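Home | Space | Animals | Earth | Machines | Ask Us

How Does a Rover Know Where It Is on Mars?

June 21, 2024
By the Lodix Kids Science Desk

When your family gets lost on the way to the beach, somebody pulls out a phone, and a little blue dot shows where the car is. The dot works thanks to satellites circling high above us, all sending out signals that the phone listens for. It is so handy that we forget it's there!

Mars has no blue dot. There are a few spacecraft going around the planet, but they aren't set up to guide a driver the way ours are. So a rover, which is a robot car with a lot of science tools on board, has to work out its place in a different way (several ways, in fact, all mixed together).

Counting wheel turns

The first trick is one you can try with a bicycle. Put a piece of tape on the tire and see how far the bike rolls before the tape comes around again. Let's say it's 2 yards. If the tape comes around 31 times, you have gone 62 yards, and you never needed a map.

Rovers do this too. The trouble is sand. Wheels slip in sand, just like your feet do on a dune, and then the rover thinks it has gone farther than it has. Imagine a rover that counts 600 feet of driving but slips so much that it only covers 530. It is now 70 feet away from where it believes it is, and that's plenty if there is a big rock nearby.

Looking at the rocks

The second trick is to use its eyes. A rover takes a picture, drives a little, and takes another. Then its computer picks out things that show up in both, like a pointy stone or a dark patch, and checks how much they seem to have moved. You do the same thing when you look out of a train window and feel how fast you're going by watching the fence posts go by.

Plain, smooth sand is hard for this, as there's nothing to pick out. Here is a room with two white robot arms, a dresser with blue drawer fronts, and a big beige wall streaked with grey like marble. Streaks and speckles are just the kind of thing a computer can hang on to when it compares one picture with the next. 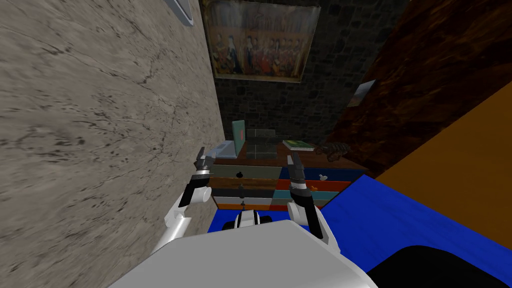
Feeling the turns

The third trick is a sensor that feels tipping and turning, a bit like the part deep inside your ear that helps you balance. Close your eyes and spin slowly in a chair, and you can still tell you're moving. Put all three tricks together, and the rover gets a pretty good idea of where it is, and people back on Earth can check its pictures against maps made from above.

Words to know

Rover: a robot that drives around on another world.
Sensor: a part that notices something, such as light or movement.

More in Space
Why Is Mars Red?
How Long Is a Day on Venus?
What Do Astronauts Eat for Breakfast?
Coming in July: Build a Cardboard Rover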